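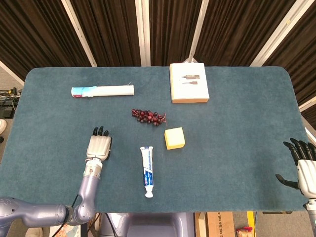

Home & Garden > Cleaning > Fabrics and surfaces

Toothpaste on a felt-topped table

I have a table with a dark teal top, some sort of felt or thin carpet, and I use it for sorting odds and ends before they go back in the cupboards. A toothpaste tube leaked on it and left a chalky patch up to 2 inches across. I've dabbed it with a damp sponge and the patch has only got paler and wider. The top is glued down, so I can't take it off to wash. What should I try next?

Agnes Sandberg

Dilenwood
Stop wetting it for now. Let it dry overnight, then lift the crust with the edge of a blunt plastic spatula and vacuum up the bits with the brush head. What's left needs cool water on a white cloth, wrung out hard. Press and lift — don't rub, or the felt will go fluffy. Change to a clean part of the cloth each time. I had to go over mine 4 times. Keep water away from the edges of the table, where the glue can let go. If a pale mark is still there once it's dry, it may be the whitening in the paste and that won't come out.

Brito
Put a cloth over it.

Trornside
Agree with Dilenwood, but try a corner first, as dark felt can lose its colour. A yellow sponge is fine if it's new. Old ones hold washing-up liquid and that leaves a ring.

Related
Candle wax on a card table
Re-covering a desk top in felt
Dusting artificial fruit
Getting glue off a vinyl floor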